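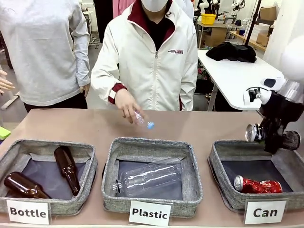 4. Saving, loading and losing your progress

Serkside keeps eight save slots per player profile. Seven belong to you. The last one belongs to the autosave, which takes a dim view of being overruled and will write over anything you put there.

4.1 Making a manual save

1. Find a lantern. Lanterns stand at the entrance to every district, and in a few spots where the designers felt sorry for you.
2. Stand next to it and hold the Interact button until the flame turns blue. A quick tap only makes your character warm her hands, a charming animation that saves nothing.
3. Pick a slot from 1 to 7.
4. Wait for the bell. If you leave the menu before the bell, the slot keeps its old contents.

Note: You can't save during a boss fight, on a moving platform, or while the ferryman is talking. The ferryman talks for a long time. Go to the toilet first.

4.2 Carrying a save over from Kirano

Players who finished Kirano can bring their hero's hat, debts and reputation into Serkside.

1. Update Kirano and load your finished game.
2. Choose Options, then Export Hero. The game shows an eight-letter code.
3. Write the code down on paper. Screenshots are fine too, if you are the sort of person who can find a screenshot again.
4. Start a new game in Serkside and choose Import Hero at the title screen.
5. Type in the code. Capitals don't matter.

Caution: Coins are capped at 500 on import. If you arrive with more, the surplus goes to the harbour tax office and is never spoken of again. Spend it in Kirano before you export. The hat shop by the mill will happily take the lot.

4.3 If a save will not load

1. Close the game fully and start it again. Yes, that one.
2. If you see error 366, the save was made with a newer version. Install the update and try again.
3. If you see error 393, the slot is damaged. Go to Options, then Restore, and pick the most recent backup. You will lose whatever you did after your last visit to a lantern.
4. If Restore is greyed out, there is no backup, and we can only offer sympathy.

Caution: Never switch off the console while the bell is ringing. 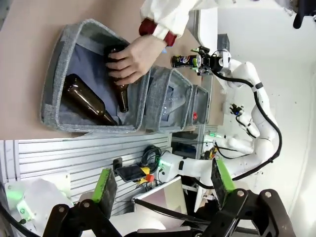
Irja Manninen wrote in to say that step 3 of the restore brought her whole village back but left her in it without trousers. Clothes are stored with the profile, so load the profile again from the title screen and they should return.

4.4 Deleting a profile

1. At the title screen, highlight the profile and press Menu.
2. Choose Delete, then confirm twice.
3. The third question, from the ferryman, is rhetorical. Any button will do.

Note: Deleting a profile erases all eight slots together. Unlocked music stays in the jukebox.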